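Wovudance is looking for beginners (yes, you)

Posted in: Get Involved, Classes and Workshops

Hi! I run Wovudance, a small community dance project in Bristisbridge, and I'm putting together a new group of adults who have never danced, or who quit when they were nine and have been a little sad about it ever since. If you've ever stood by the snack table at a wedding pretending to be very interested in the pretzels, please keep reading.

The group starts in February and runs through the spring. We'll be making one piece together, from nothing, and showing it to friends and family at the end. It's called Arain, which is a word I made up in the shower and now can't get rid of. It has a lot of walking in it, some leaning, a long part where everybody is on the floor, and one bit with a bedsheet that I'm still figuring out. You'd help me figure it out!

Who I'm hoping to hear from

Anybody over eighteen who can get to Bristisbridge in the evening. I mean that pretty widely. The last group had people in their twenties and people who'd been retired a good long while, and the mix was my favorite thing about it. You don't need to be fit, or bendy, or able to count to eight while moving your feet (I still lose my place). If you use a cane or a chair, or you have a bad hip or a knee that complains on stairs, tell me when you write and we'll build your part around what feels good to you.

What I do need is people who'll show up. A piece like this gets made out of whoever is in the room, so if you already know you'll miss half the rehearsals, maybe wait for the next round. One or two misses is fine, life happens, kids throw up.

If you have years of training, you're welcome to write too, but I'll be straight with you and say that beginners get first pick of the spots. I've got other things coming up that might suit you better, and I'd love to have you on the list for those.

What the evenings are like

We start at 6:30 and finish at 8:30, with a break in the middle for water and gossip. The first half hour is a warm-up, mostly lying down and rolling around, which sounds silly and feels fantastic after a day at a desk. Then we play with one idea for a while. It might be "cross the room as slowly as you can stand to" or "follow the person whose sweater you like best." After the break we work on the piece itself.

Barefoot or socks with grips, please, no outdoor shoes past the door. The wood is lovely and I'd like it to stay that way. Wear whatever you can sit cross-legged in. Leggings, sweatpants, your partner's old T-shirt, all good. Skip the big belt buckles and anything with metal studs on the back pockets.

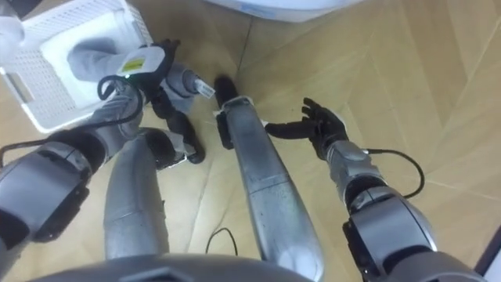 Herringbone-style parquet underfoot.

There's no mirror wall, and I've never missed it. People look at each other a lot more without one, and I think they're kinder to themselves too. Music comes from all over the place. I have a playlist of 523 songs I call the rehearsal pile, and I'll take requests, though I reserve the right to say no to anything with a bagpipe solo before 7.

How many spots, and what it costs

I have room for four new people. I know that's not many! The rest of the group is made up of folks who asked to come back, and past a certain size I can't give everybody proper attention.

It's $119 for the whole run, and that covers everything, including your costume (don't panic, it's a loose shirt). You can pay in one go or split it up by the month, whichever is easier. If money is tight, just put the words "lower rate" somewhere in your email and I'll send you the other price. You won't have to explain anything or fill anything out.

You'll also get into the Beltulus evenings for free. Those are our open social dances, with no teaching and no performing, just a few hours of good music and a table of whatever people brought to eat. Bring a friend if you're nervous. Bring a friend if you aren't.

What I'd ask of you

Come to the first two sessions before you decide whether you hate it. The first one is always a bit stiff and giggly, and the second is usually where people start having fun. If it isn't your thing after that, I'll give you your money back and we'll part as pals.

You'd also need to be around for the two longer rehearsals right before the showing. They run from 10 in the morning until 3, with a real lunch break. I bring soup. It's decent soup.

The showing itself is pretty low key. Last time we had nearly 200 people squeeze in, which was way more than I'd planned for, and a few of them sat on coats. Nobody has to do a solo. There's one short duet going if a pair of you really want it, and otherwise we're all out there together the whole time.

How to apply

Send me an email through the contact form on the Wovudance page, with "Arain" in the subject line. There's no audition and I don't want a resume. Just tell me:

Your name and the best way to reach you

Which evenings are impossible for you

Anything about your body I should know so I can plan well

The last time you danced, even if it was in the kitchen with a spatula

A few lines is plenty. Voice messages are great too if you hate typing, and if you need this call in large print or want me to talk you through it over the phone, say so and I'll do that.

I answer everybody, though I can be slow when I'm in the middle of a rehearsal week. If you haven't heard back after ten days, nudge me. Spots are first come, first served, and once they're gone I'll start a waiting list for the fall group.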